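Ticket 700: Drarnuvance two-finger gripper, evaluation unit
Opened by: Antonina Levchenko, Alexiou
Assigned to: Atif Mohmand, Vuvar Product Support
Status: Pending customer confirmation

The customer reports that the evaluation unit releases thin-walled plastic containers during the lift. The fault was recorded in 3 of 20 cycles. Bowls handled under the same program were not affected. The customer requests a resolution before the purchase review in December.

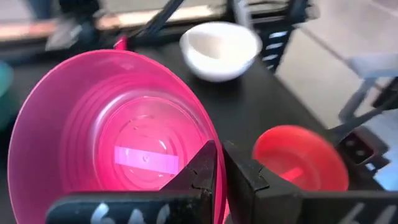
Support confirmed that the rim grasp, with one finger inside the container and one outside, is a permitted grasp for this model. The log files show that the closing force remained at the factory setting, which is intended for rigid parts.

14 Jul 2025: Support advised the customer to select the thin-wall profile, repeat the finger calibration and inspect the fingertips for wear. Saeed Taheri will issue a replacement finger set under the evaluation agreement if the fault continues.

The customer is asked to return the log from a further 20 cycles. The ticket will remain open until it is received.

Vuvar Product Support | Contact | Terms of Service | Back to top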